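Hunitz altera posto de pesagem de envelopes plásticos no armazém de Starneck

A Hunitz concluiu em fevereiro a reorganização do posto de pesagem de encomendas em envelope plástico no armazém de Starneck. A alteração abrange a bancada, a balança, o tapete transportador contíguo e o procedimento de colocação dos volumes flexíveis no prato. Caixas de cartão e tubos continuam a ser tratados na linha principal, que não sofreu modificações.

O posto recebe envelopes de expedição em plástico, de formato irregular, com peso máximo admitido de 900 gramas. Até janeiro, estes volumes eram pesados à entrada do armazém, juntamente com as caixas pequenas, e seguiam depois para triagem num carro. A pesagem passa agora a ser feita junto ao tapete, imediatamente antes da entrada no circuito de distribuição.

A bancada, de cor verde-escura, foi encostada ao lado do transportador, com a balança ao alcance da mão e uma caixa plástica verde aberta atrás dela. Os envelopes por pesar ficam à esquerda.

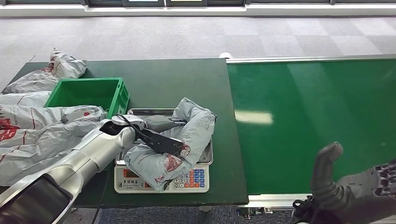

Posto de pesagem em Starneck: envelope sobre o prato da balança, caixa verde e tapete transportador.

Segundo Jyoti Khurana, responsável técnica pela instalação, a principal dificuldade com este tipo de embalagem é a estabilidade da leitura. Um envelope pouco cheio dobra-se sobre si próprio e pode ultrapassar o bordo do prato. Se a parte saliente tocar na bancada ou no painel da balança, uma fração da carga deixa de ser transmitida à célula e o valor indicado fica abaixo do real.

"O desvio é pequeno em cada volume, mas tem sempre o mesmo sinal. Num lote completo, a diferença entre o peso declarado e o peso somado torna-se relevante para a faturação", refere Khurana.

Nos ensaios preliminares foram pesados 200 envelopes, primeiro sem qualquer indicação de posicionamento e depois segundo o novo procedimento. Na primeira série, 179 leituras ficaram dentro da tolerância interna definida pela Hunitz, de 2 gramas. Os resultados da segunda série ainda estão a ser tratados e serão incluídos no relatório de aceitação do posto.

O procedimento revisto fixa a seguinte sequência. A balança é colocada a zero com o prato livre. O envelope é pousado com o conteúdo ao centro e as abas soltas são recolhidas para cima do volume. Retira-se então qualquer apoio e aguarda-se a estabilização do visor. A leitura só é válida sem contacto com o envelope. Se o valor oscilar durante mais de cinco segundos, o volume é retirado, a balança é novamente colocada a zero e a operação repete-se uma única vez. À segunda leitura instável, o envelope é separado para pesagem na balança de bancada da receção.

O teclado numérico da balança não é utilizado na operação corrente. A introdução manual de tara fica reservada ao chefe de turno, após terem sido detetados, em dezembro, registos com uma tara residual introduzida no turno anterior. O zero passa a ser verificado no início de cada turno e depois de cada pausa.

A revisão abrange também o manuseamento de sacos de maior dimensão em tecido plástico. O material enruga com facilidade e forma pregas profundas, pelo que a preensão deve apanhar várias camadas em conjunto. Uma preensão numa única dobra tende a deslizar quando o saco é levantado e transfere o esforço para a costura.
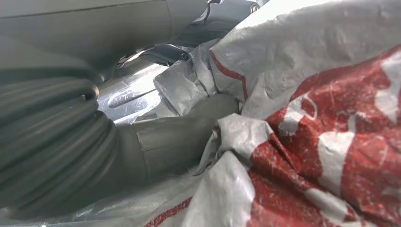 Saco de tecido plástico branco e cinzento, com a superfície muito enrugada e pequenos riscos.

Estes sacos não são pesados no prato. Por excederem a superfície útil da balança, seguem para a plataforma de pavimento, instalada pela Oltmanns na zona de cargas. O registo dos dois equipamentos é feito no mesmo sistema, com códigos de posto distintos, de forma a permitir a comparação por tipo de embalagem.

Riscos superficiais e marcas de uso no tecido não são motivo de rejeição. São separados os sacos com fios partidos, costura aberta ou perfuração que atravesse o material. A norma interna anterior não distinguia entre desgaste superficial e dano estrutural, o que conduzia a critérios diferentes consoante o turno.

Weidong Fu, coordenador de operações, indica que a disposição dos envelopes a montante da balança continua em avaliação. Empilhados, os volumes escorregam e podem cair da bancada; espalhados, ocupam a área de trabalho e chegam a sobrepor-se ao bordo. Está prevista a montagem de um rebordo baixo no lado esquerdo, com altura ainda por definir. Uma calha inclinada, proposta inicialmente, foi excluída por ocupar espaço de passagem.

A iluminação do posto mantém-se inalterada. O armazém avaliou a colocação de uma luminária dedicada sobre a balança, mas as medições efetuadas às 16h00 deram valores suficientes para a leitura do visor. A avaliação será repetida no turno da noite.

A formação dos operadores é assegurada por Santino Gallardo, em sessões de 40 minutos realizadas no próprio posto. O conteúdo inclui a verificação do zero, o posicionamento do envelope, os critérios de separação e o preenchimento do registo de anomalias. A instrução de trabalho, na versão 3, encontra-se disponível na intranet e substitui a folha afixada na receção.

A mesma configuração deverá ser aplicada no armazém de Ivton, onde a altura do tapete é diferente e obrigará a ajustar os pés da bancada. A data de instalação depende da aprovação do relatório de aceitação de Starneck.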